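Jillgate Student Robotics Forum
May - posted by Skarkeck_Advisor

Wooden Utensil Task: Procedure and Comments

Skarkeck_Advisor
Members of the Tahiri section are reminded that the utensil task is part of the spring assessment. Each pair is to record 300 grasps with the hand-held gripper before the end of the month. The beech piece should be taken by its narrow part, with one finger on each edge and the stamps left readable.

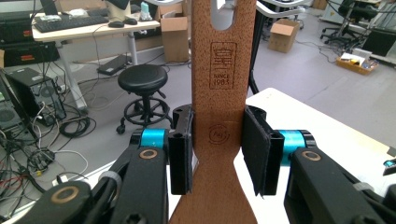

Re: Grip position

tahiri_pair4
We respectfully disagree with the narrow grip. The base is much wider, and in our trials the piece turned between the fingers when it was held high. We request permission to grip lower.

Skarkeck_Advisor
Permission is not granted for this round. A lower grip would make the 1000 grasps from last term useless for comparison - the position must stay the same.

grultden_lab
Our section supports the advisor on this point, but the rule for the flat board is unclear. It lies on the white table with its slot toward the lower left, and the written procedure does not say which end is to be approached first.

tahiri_pair4
We had read it as the slotted end. The pencil outlines on the table do not settle the question.
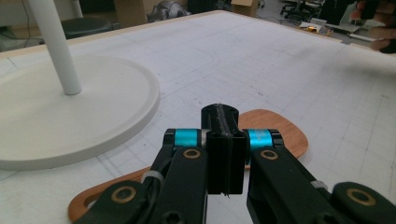
Re: Approach to the board

Skarkeck_Advisor
Either end is accepted, provided that the log states which one was used. The procedure will be amended.

grultden_lab
We would still prefer one fixed end. Mixed logs took our section two evenings to sort.

Related topics
- Grultden section: log format, revised
- Jillgate open afternoon, table bookings
- Finger pad replacement requests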